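Handout 8: Waste at the Point of Disposal

Kwaku Yakubu
August -- 6 min read

Last week covered collection routes. This handout goes back one step, to the moment a person decides where to put something they no longer want. Most household waste systems are designed from the truck backward. The course text by Antwi argues for starting at the kitchen and working forward, and that is the order we will follow for the rest of the unit.

Terms for this week

Point of disposal: the place where an item leaves a person's hand as waste.

Capture rate: the share of a given material that ends up in the stream meant for it. If a building throws out 100 pounds of paper in a month and 60 pounds reach the paper bin, the capture rate for paper is 60 percent.

Contamination rate: the share of a stream, by weight, that should not be in it. Keep this separate from capture rate. A building can have a high capture rate and a dirty stream at the same time, and students mix the two up on the midterm every year.

Residual: what is left after all sorted streams are taken out. In most of our readings this means landfill.

The Tomden study

Tomden is an apartment complex of 159 units in two blocks. Both blocks had the same bins in the same ground-floor room. In the east block, each unit was also given a small container for food scraps and a second one for paper. The west block got a printed leaflet and nothing else. All the residual waste from both blocks was weighed over one spring.

The east block sorted more. That part was expected. The more useful result came from the interviews, in which residents were asked to show where each kind of waste went inside the home. Many had no fixed spot for anything except the main trash can. Paper sat on a counter until someone needed the counter. Bottles went in a shopping bag on a door handle, and when the bag was full it went down with the trash, bottles included.

Antwi calls these "temporary stations." They take no floor space and cost nothing to set up, and people will move one several times before it settles. They are also missing from nearly every survey form, which asks how many bins a household owns.
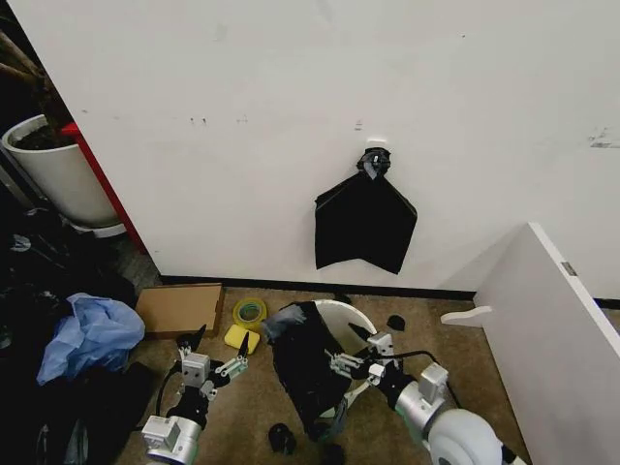
Fig. 1. Black plastic bag on an adhesive wall hook.

For the field exercise, count a temporary station as a station if waste is put in it on purpose. A bag hanging from a hook counts. A pile on a chair counts if the resident says it is for recycling. A bag of clean bags does not count, since nothing in it is being thrown out.

Distance and effort

The Slaoui reading reports on an office floor where desk-side bins were removed and replaced with shared stations. Two things happened. Residual weight fell in the first month, and complaints rose. By the fourth month the complaints had mostly stopped and part of the drop in weight had gone away too. Slaoui puts this down to people bringing in their own bins. Look closely at the table of staff-owned containers before you accept that reading. It comes from a single walk-through done at 4 p.m., after the cleaners had already been through one side of the floor.

Questions of distance are hard to test at home. Kitchens vary, and people cook in different ways. A container three steps away from the cutting board may be used less than one in the next room if the lid is awkward. Lids, liners and smell come up in the interviews far more often than distance does.

Liners

We will not spend much time on liners, but you need the basics. Dark liners hide the contents, and that makes contamination hard to spot at the curb. Clear liners make inspection easy, and residents often dislike them. Galla, the town in the third reading, switched from dark to clear liners for recycling and sent out 829 notices in the first season. The authors treat the number of notices as a measure of contamination. It is also a measure of how much the crews could now see -- be ready to discuss this in section.

Field exercise

Work in pairs. Pick one household that has agreed to take part. Sketch the floor plan of the kitchen and the entry, and mark every point of disposal, including temporary ones. For each, write down what it holds, what it is lined with, and who empties it. Do not open or handle anything. Ask the resident to describe the contents instead.

Bring two copies of the sketch to section. Adwoa Antwi will visit for the second hour and will want to see them before they are cleaned up, so pencil is fine.

Reading for next week: the Udness report, chapters 1 and 2. Skip the appendix on truck leasing.

Related handouts
Handout 5: Weighing and Sampling
Handout 6: Who Pays for Collection
Handout 7: Routes and Schedules
Notes on Writing Up Field Sketches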